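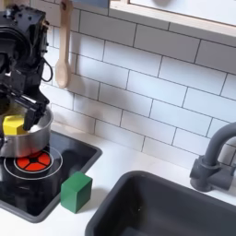 Yellow block in the silver pan.

Sat 4 May

Slept until ten. Ears still humming on the left side, where the crash cymbal was. I really must start wearing the plugs for the whole night and not only the first set.

I want to get last night down before I forget it. We played the back room at Bianchini, our first booking there since the winter, two sets of an hour with a break for the raffle. Load-in was meant to be at six but the side door was locked and the man with the key had gone for his tea. We stood in the yard with the drums on the ground and the bass amp still in the car. It started to spit. He came back at twenty to seven and was very nice about it, so nobody complained.

The room is long and low with carpet at the stage end and tiles at the other. Our sound was fine up close and all clatter at the bar. Rebecca walked down there during the check and waved her arms at me to bring the guitar down, so I did, and then I couldn't hear myself. We used the house desk, an old Imix, with one channel taped over and another that should have been. The vocal dropped out twice in the check and once in the second song. After that we moved her to a different channel and it behaved.

First set was stiff. We opened with the new one, which was my idea, and I don't think I'll suggest it again. People were still finding seats and it has that slow start. The two fast ones after it went better. I came in early on the bridge of the fourth and had to sit on the chord until the others caught up. Rebecca looked round, but kept singing.

Second set was much better. We had swapped the order in the break, written out on the back of a raffle poster, and put the waltz near the front. A couple got up to dance straight away and then another couple, and by the end of it the tiles were full. We stayed with dance tunes from there and dropped both of my slow ones. I minded a bit at the time. The accordion was the loudest thing in the room and it was right that it was.

Broke a string in the last number (the G, it is always the G) and finished on five. Then they wanted another and I had no time to change it, so Rebecca and the accordion did the one about the ferry on their own, and I stood at the side. She sang it lower than she does at practice. It suits her down there. I'd like us to move it for good, though it will mean learning the break again in a different key.

Fee was paid in cash at the bar. It came to £27 each after the petrol and the parking. We also sold 13 CDs, mostly to one table who turned out to be a works outing and were buying for people who hadn't come. That leaves one full box under my stairs and the open one in Rebecca's car. We talked about whether to get any more pressed and left it there.

Home at half past one. Ate toast standing up.

Today I restrung the guitar and cleaned the fretboard, which was filthy. Then a walk into town for more strings and a look at the Henetti in the window of the music shop. It is still there, still £1,799. I asked to try it this time. The neck is flatter than mine and I made a mess of the first few things I played, then settled. It has a very even sound. I told the lad I'd think about it and he said they could do it over 3 years, and I said I'd think about that too. I can't afford it. I played it for so long that I missed the bus — the next one was forty minutes off, so I walked home the long way by the canal.

Rebecca rang at four. The Rudum people have been in touch about their summer weekend and want a recording, something live, by the end of the month. We have nothing live that is any good. The April practice tapes are all talking and somebody's chair. Last night would have done, the second set at least, but none of us had thought to record it. She suggests we do three songs in her front room with everyone in a ring and one decent microphone in the middle. I said the accordion would need to sit in the hall. She said that was fine but she wasn't going to be the one to ask him.

We settled on the waltz, the ferry song in the low key, and one of the fast ones, to be argued over. She wants the one with the stops in it. I would sooner do the reel, as we've played it for years and there's less to go wrong. I have said I'll listen to both again.

Worked on the ferry song for an hour after supper. The low key puts the break right down at the bottom of the neck, where it sounds muddy, so I tried it with a capo and different shapes. Better. The turn at the end still won't sit under my fingers and I played it over and over until next door's television went up. Stopped then.

Need to do: buy a second set of strings and leave them in the case. Ring Bianchini about the autumn dates. Get the lead back that I left in Rebecca's car, the long one with green tape on the end.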